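Sillstead Jigsaw Task Board

16 Mar 2023
By Samah El-Sayed

The makers of practice boards like to promise a lot, and Sillstead promises more than most. The sales sheet calls this one "a complete bench course in a single tray". It is a slider, a small window, a pair of banana sockets with test leads, and a numbered dial. Whether that adds up to a course depends on who is teaching it.

What you are paying for is the panel system. Each control sits on its own section, and the sections lock together with jigsaw tabs, in navy, dark green and two greys. Sillstead says you can rearrange them in any order. I have my doubts about how often anyone will. Our first one arrived in December and has been in the same order ever since.
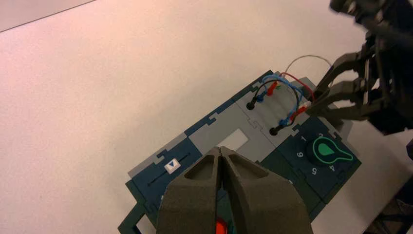

The leads are my main grumble. They tangle, as leads do, and there is no clip or tray to park them in. Urka sells a lead rack that would sort this out, but you shouldn't have to go shopping for one after spending 143 pounds on the board. Budget for it anyway.

The dial is the best part. It has a green teardrop pointer that is easy to follow, and the numerals are printed in white on navy, so they stand out. The slider is a small white square with a blue triangle on it, running in a thin black slot. It does its job. I would have liked a bigger one for people with large hands or gloves on.

Sillstead rates the slider for 1000 strokes, which sounds generous until you put it in front of a class of 11. Spare panels are sold singly through Ezzat, and the Westero board, its nearest rival, has no spares at all – so that is a point in its favour, if a grudging one.

Board only: 143 pounds, leads included. Weight 600 grams. No carry case. Returns accepted if the tabs are unmarked, so try the fit gently before you commit.

23 shares
4 comments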